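Taltadel: Hacker kapern Spamkonten und posten Fahrpläne

15. August 2021

Eine Gruppe, die sich Prarero nennt, hat in der Nacht 3.443 Spamkonten des Netzwerks Ullance übernommen. Statt Werbung für Wundertee verbreiteten sie bis zum Morgen den Busfahrplan von Taltadel — fehlerfrei, wie die Verkehrsbetriebe etwas verschnupft einräumen.

Ullance sperrte die Konten nach 13 Stunden. Beim Wundertee hatte man sich zwei Jahre Zeit gelassen. »Wir nehmen Manipulation sehr ernst«, teilte Sprecher Nikola Begović mit. Auf Nachfrage, welche der beiden er meine, verwies er auf die Nutzungsbedingungen. 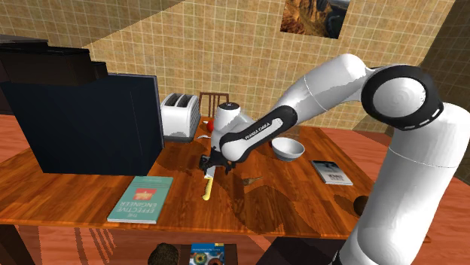

Roboterarm an einem Holztisch, Computergrafik

Vasilis Kneževič, Anwalt in der Kanzlei Matić, hält die Aktion für strafbar, auch wenn er durch sie erstmals seinen Anschluss erreicht habe. Prarero kündigte derweil für die kommende Woche die Öffnungszeiten des Hallenbads an. Die Stadt prüft, ob sie selbst welche hat.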